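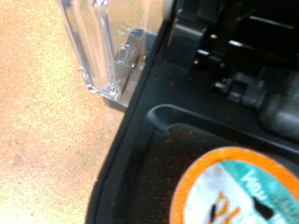 The brewer at the Cluldale workshop, pod in the tray.

The coffee task at Cluldale is now in its third week. Lerato Steyn and Taha Younis take turns driving the arm by remote control, with one person at the handles and the other resetting the counter. The plan calls for 786 demonstrations before January, and each one is saved with the wrist video and the joint positions.

Operators are asked to keep a steady pace and to avoid stopping over the machine. A pause of a second or two gets learned along with everything else. Loose grounds on the brewer may stay where they are — the policy will have to cope with them anyway.

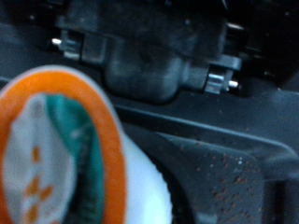 TEACHING BY HAND

Precious Venter is running the other half of the work, in which the arm is set slack and guided by hand. She finds it quicker for lining up a pod with the holder, where the last bit of travel is hard to judge on a screen. New operators do 13 practice runs with her before anything is recorded.

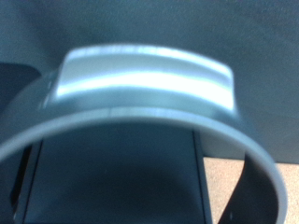 Signe Moen would like more close-range video marked before the next training round. At short distances the wrist view goes soft, and operators disagree on where a move begins. A ring like the gray one here, with a bright stripe across the raised pad on top, still gives them a shape to go by even when its edges are blurred. Send marked clips to Signe, and put the operator's initials in the notes — 3 sets came in last time without them.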